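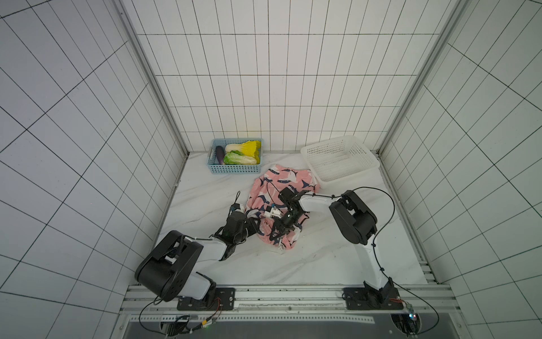 Small basket in light blue with aubergine, Chinese leaf and lettuce, large basket in white. Pyjamas not included.

Vendus Household
Baskets and storage

Grakmont baskets, small and large
Small, light blue – article 1168
Large, white – article 1498

Two plastic baskets for the kitchen, the bathroom and everything that has to be carried between them. The small one is made first of all for vegetables and fruit. The large one is made first of all for clothes. You may of course use them the other way round, and many of our customers do it.

You can buy the baskets one by one or as a pair. The pair is packed in one carton, with the small basket standing inside the large one.

The small basket

The small Grakmont is light blue and has a grid of openings in its sides. The air can pass through, so vegetables do not lie in a closed box, and you can see from outside what you still have. A whole aubergine fits along one side and there is still place next to it for a Chinese leaf and a lettuce. The Chinese leaf will look out over the rim a little, which does not harm it.

We recommend to put the heavy and hard vegetables in first and the leaves after. If you keep potatoes in the basket, brush off the earth before. Small things such as cherry tomatoes or garlic can be put in a bowl and the bowl in the basket.

The tested load is 4000 g. Please do not carry more than this at one time. On a shelf the basket can stand full for as long as you wish.

The large basket

The large Grakmont is white. It has a fine open pattern on the sides and also on the bottom. For this reason it is suitable for clothes that are waiting to be washed, for towels, and for the things you take out of the machine and want to bring to the line. If the clothes are very wet, put something under the basket, as the water will come through.

It is a good size for the night clothes and small washing of one person. For a family with children we would take two, one for light colours and one for dark. The white colour makes it easy to notice when a sock has remained at the bottom.

The rim is open all around and there is no lid. We were asked many times for a lid and we are speaking with the factory, but at the moment we can not promise it.

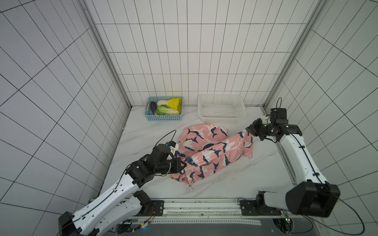 Both baskets against a tiled wall, with the pink pyjama trousers from Chege in front.

Where to put them

Both baskets stand well on a tiled floor, on a worktop or on a table with a stone pattern. They can be pushed near to the wall. In a narrow kitchen it is practical to place them next to each other, the small one for food and the large one for tea towels, aprons and cloths. Please keep them away from the hob, the oven door and the radiator. Plastic that becomes too warm can lose its shape, and we can not exchange a basket for this.

If you want to use the large basket in the wardrobe for clean clothes, fold trousers once along the length and then two times across. Trousers with a drawstring should have it tied or laid to the inside before, otherwise the end goes into the openings and you pull at it later. It sounds like a small thing, but we receive letters about it.

Cleaning

Wash by hand with warm water and normal washing-up liquid. For the openings an old toothbrush is the best tool. Do not use scouring powder or a metal sponge. If a beetroot or a berry has left a colour in the white basket, lay a wet cloth with a little bicarbonate of soda on the place, leave it overnight and rinse.

Do not put the baskets in the dishwasher. Let them dry upside down before you fill them again.

When you use one basket for food and for clothes, please wash it in between.

What you receive

Small basket, article 1168: one basket, light blue
Large basket, article 1498: one basket, white
Pair: one of each, in one carton

The vegetables and the clothes are not part of the delivery. The pyjama trousers are salmon pink with a sea print in navy and white and have a white drawstring. You find them on the Chege page under night clothes.

Questions we often get

Is the small basket available in white, or the large one in blue?
No. Each size comes in one colour only. A light green for the small basket is planned for November.

Can I stack full baskets?
Please do not. The upper basket would stand on your vegetables. Empty baskets of the same size can be put one into another.

Can the baskets be used outside?
For a short time yes, for example for picking beans or for hanging up the washing. In strong sun the colour becomes paler after some months, and frost is not good for the plastic.

May I use the small basket in the fridge?
Yes, if your fridge shelf is deep enough. Measure the shelf first and compare with the size sheet, which we send by e-mail when you ask for it.

My basket has a small raised point near the rim. Is it damaged?
Most often this is the place where the plastic entered the mould. It is normal. If it is sharp, write to us and we will send another.

Delivery and return

We send from our store in Trodcombe. You can also collect there yourself, but please write one day before so that the carton is prepared. You may send back unused baskets within 14 days after you have received them. Put them in the same carton if you still have it – the corners of the rim are the part that suffers most on the way.

If a basket arrives broken, keep the carton and send us a photograph of the basket and one of the label. You do not need to send the broken basket back.

For orders of many pieces, for instance for a nursery school, a hostel or a village shop, please write directly to Glenys Fairclough. She makes the offer and can tell you how long it will take. Tell her the article numbers and the place of delivery.

Text and care advice last changed: July 2019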